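Study Corner, Brick Wall Side

This is the desk end of the house at Mastalora. The room is small and the brick wall takes up a good part of it. Everything had to go along that wall or stay out of the room.

The desk is the big white one with the hutch. Kerttu Koskela had it before us and sold it when she moved to Mäkelä. It came over in May in the back of Vilho Rissanen's van, in pieces, with the screws in a coffee tin. Putting it together took an evening and most of the next morning. There was no manual, so we worked from marks Kerttu had penciled on the backs of the panels.

Drawers are on the left, three of them in a stack, with a wide shallow one next to them. The small ones are for pens, chargers and envelopes. The wide one is for paper that has to stay flat. 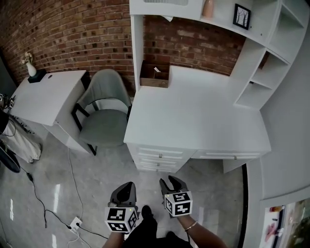 The shelf along the top was the last part to go on. It is too high to reach from the chair, so it only gets things that don't need to be picked up every day. The vase was Irén Major's idea. She also chose the small picture with the bare trees, and we have left both where she put them.

The open cubbies on the right are meant for books and folders. Haruto Kubo measured them for us before we bought any storage boxes, and the ones we had been looking at, the Rillex, would have stuck out at the front. We are leaving the compartments open for the time being. Box files fit if they go in on their sides.

The cardboard box on the desk is for sorting. Papers go into it first and get put away from there. The rule is that it has to be emptied before it is full — this has worked better in some weeks than in others.

About the wall: we were asked whether the brick would be painted to match the desk. It won't be. Tyson MacDonald looked at it for us and said to brush it down and leave it alone. Some of the bricks are darker than the rest and we like them that way. Nothing has been screwed into the brick. The lamp, when it comes, will clamp onto the desk.

A few notes for anyone moving the same kind of unit:

Take the drawers out before you lift it. Number them on the underside, as they look alike but don't all run well in each other's places.

Put the hutch on after the desk is where you want it. We did it the other way the first time and had to take it off again to get past the door.

Check the knobs after a week or so. Two of ours had worked loose. The replacement screws came from Brurkomer and cost 76 cents each.

Still to do: the lamp, a mat for under the chair, and labels for the drawers. The chair itself, the sage-green one, is already here. More pictures will go up on this page once the cubbies are filled.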